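House rules, second edition

The first edition of our rules for running simulated robot trials was a single line in a text file, and it said "be sensible". It lasted until August, when two of us compared results and found we had been sensible in opposite directions.

So there is now a second edition. It lives in the Gukley folder, it has 131 lines, and I wrote most of them, which makes me the least popular person in Gaterthorpe. I am told it reads like the notice in a swimming pool changing room.

The rule that caused the most muttering is the one on starting state. Every trial begins with the gripper open and empty, and somebody has to look at it and say so. Not the script, a person with eyes. The script will tell you the fingers are open when what it means is that it asked them to open and felt good about it.
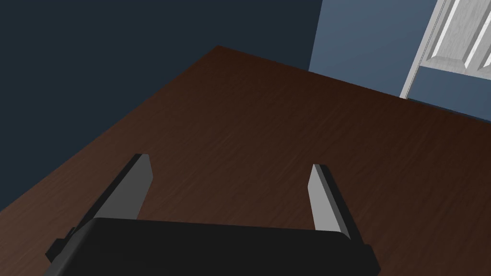
The second rule is about names. A run called "test_new_final" is deleted on sight. I enforced this on a run of my own in the first week and lost an afternoon's work, and I would like it noted that I complained less than anyone else has.

Then there is the matter of failures. We keep them. Carhuamaca, our earlier project, threw out anything that looked wrong, and by the end it had a splendid success rate and no explanation for it. Bredetura has 502 trials logged so far, the embarrassing ones included, and when something goes badly you can usually find its cousin further up the list. It is slow reading, but so is guessing.

I had a long argument with myself over whether a simulated arm needs a stop rule. There are no knuckles to trap. You could drive the thing through the table all morning and the only casualty would be the electricity bill. I put the stop rule in anyway – if you wouldn't let a real one do it, you end the run and write down why. Bad habits picked up on a screen have a way of walking into the workshop with you.

What I left out was anything about lighting. I had half a page on it, with a table, and it was so dull that I fell out with it while typing. If the lighting changes between runs, say so in the notes. That will do until someone gets caught out, and then it can have its half page back.

Two rules are still being fought over. One is whether you may change the camera angle partway through a batch (you may not, but I haven't won yet). The other is whether the log should have a comments column, given what people have been putting in it. I have read the comments. Several concern the rules, and one of them was quite good, so I have made it line 131.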